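Workbench Forums > Manipulation > Learning from demonstration > Hand-held grippers vs teleop: our numbers

We use cookies to keep you logged in and to remember which threads you have read. Accept | Manage settings

mhubmann
Long post, put the kettle on.

We've finished the first proper comparison at Bidthorpe and I promised Piroska Juhász I'd put it somewhere people could shout at it. The question was dull and useful: if you have a fixed number of hours, do you get a better policy by driving the arm remotely or by walking up to a table with a gripper in each hand and doing the job yourself?

We gave each method the same two tasks, pick and place with small objects and opening an appliance door. Hand-held won on sheer volume: 300 usable demonstrations against 144 from teleop, same hours, same people. Policy trained on the hand-held set did better on pick and place. On the door it did worse, and I have been cross about that for most of April.

lhviid
Usable according to whom?

mhubmann
According to the tracking. If the pose drops out for too long, the episode goes in the bin. We lost more of the hand-held ones than I'd like to admit in a public place, mostly when one gripper got between the other's markers and the camera. Even so it was well ahead.

skarp_v
Your door result doesn't surprise me. A person opening a door leans, shuffles and generally cheats with the whole body. The arm is bolted down and can't. You've collected lovely data for a robot with hips.

mhubmann
Rude, but it's my working theory as well. We did tell everyone to keep their feet still. People agree to this very readily and then move their feet.

For those who asked by message what the view from the gripper is like, these are both wrist views, so you get the fingers, the table in the first one, another gripper with a marker cube or two and a generous helping of ceiling:

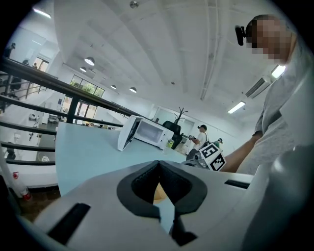
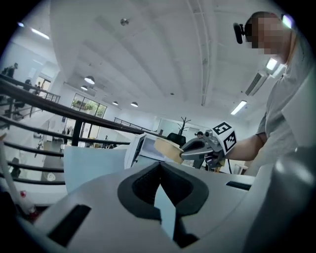 Mogens Briem thinks the ceiling is the whole trouble. Half the pixels go on lamps and pipework, the policy learns the room along with the task, and then you wheel the arm into a different room and it sulks. He would crop hard before training and see how much of the pick and place lead survives.

lhviid
I'd go along with that. Did you test in the same room you collected in?

mhubmann
Same room, yes. Moving the arm means filling in the form, and the form goes to Blöndal.

lhviid
Then the headline is "more data from this room works better in this room". I'm not being awkward for sport, I'd just like to see it before I throw out two perfectly good leader arms.

skarp_v
Bit harsh. Teleop was trained and tested in that room too, so the comparison holds as far as it goes. It just doesn't go very far. And wide lenses are there for a reason – crop too hard and you lose the other hand, and with two grippers you want the other hand.

mhubmann
What he said. We tried a mild crop on an early subset and it made next to no difference. A hard crop broke anything where the second gripper had to hold something still. I haven't tried masking the ceiling and leaving the rest.

wila_user6
Lurker here. Were the operators the same level? We ran something similar on Nestix and our best demonstrator was worth more than the others put together, whichever device you handed him. Made a nonsense of our error bars.

mhubmann
Six people, everyone did both, order shuffled. There was a spread, and it was wider for teleop. Two of them never got comfortable with the leader arms and said so at length. With the hand-held grippers the slowest person was still fairly respectable.

lhviid
That's the more interesting result, if you ask me, and you've buried it under the door. Can you post the per-person figures?

mhubmann
Can do, with names off. Give me a few days, the spreadsheet is in a state.

skarp_v
And put the feet on video next time. I'd bet money on the feet.

mhubmann
Masking run is queued behind somebody's enormous job on the cluster. I'll reply in this thread when it's through, or when I've given up and taped their shoes to the floor.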